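Why do plates have a shiny coat?

By Adhiambo Lyimo

Run your finger over a dinner plate and it feels as smooth as glass. Now turn the plate over and look for the ring it stands on. On many plates that ring feels rough, a bit like very fine sandpaper. Both parts belong to the same plate, so why do they feel so different?

The answer is glaze. Glaze is a thin layer of glass that covers the clay.

What is a plate made of?

Most plates start as clay. Clay is a kind of very fine mud that is dug out of the ground. When it is damp you can squash it, roll it and press it into shape. When it dries it goes hard, but if you put dry clay in a bowl of water it turns back into mud. A plate like that would not last long under your gravy.

To stop this happening, the clay has to be fired. Firing means heating it in a very hot oven called a kiln. Many kilns go above 1000 degrees Celsius. The oven in your kitchen probably stops at 250 or so. At kiln heat the tiny grains in the clay join together, and after that the clay can never go back to being mud.

Fired clay without any glaze is often full of tiny holes, much too small to see. A flowerpot is a good example. If you pour water on a dry flowerpot, the pot goes dark where the water soaks in. Soup would soak in too, and it would be very hard to wash out.

How does the glaze get on?

Glaze starts as a powder mixed with water. It looks like thin paint or runny yoghurt. The potter dips the plate in it, pours it on, or sprays it. The water soaks into the clay and the powder stays on the surface.

Then the plate goes into the kiln. The powder melts and spreads out, and when it cools it has become glass. The potter wipes the glaze off the standing ring first. Melted glaze is sticky, and a plate with glaze underneath could stick to the kiln shelf for good.

At the Sang pottery in Lesidholm, Mutua Kioko leaves the kiln shut for 30 hours after it is switched off. Opening it too early can make the plates crack.

Where do the pictures come from?

Some plates are painted by hand. On many others the pattern is printed on a thin sheet called a transfer. The sheet is soaked in water, slid onto the plate and smoothed flat so that there are no bubbles. The plate is then fired again so that the colours stay put.
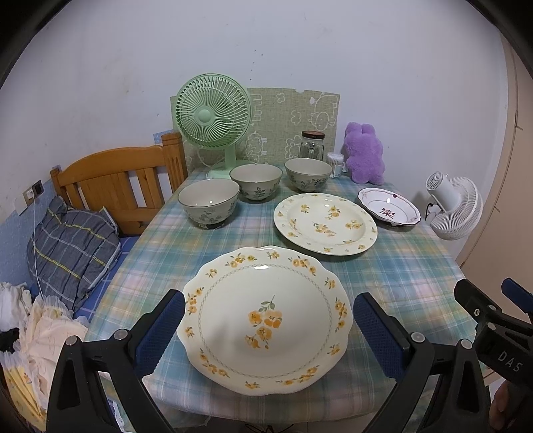
Flowers have been a favourite pattern on plates for hundreds of years. They can be fitted into almost any space, as a single spray in the middle or as small bunches all the way round the rim. The big plate at the front has both, in yellow and orange with green leaves. Look for the bright white patch on it as well. Light is bouncing off the glossy surface, much as it does from a window. The smaller plate behind has little yellow sprigs scattered over it.

Try it yourself

You will need a glazed plate, a clean, dry flowerpot with no glaze on it, a teaspoon and some water.

1. Put one drop of water on the plate and one on the side of the flowerpot.
2. Wait 7 minutes.
3. Look at both drops again. Has either of them changed?
4. Dry the plate with a cloth, then try to dry the flowerpot the same way.

Words to know

Clay: very fine mud that can be shaped when it is damp.
Kiln: a very hot oven for firing clay.
Glaze: a thin layer of glass on the outside of a pot or plate.
Transfer: a printed picture that is slid onto a plate.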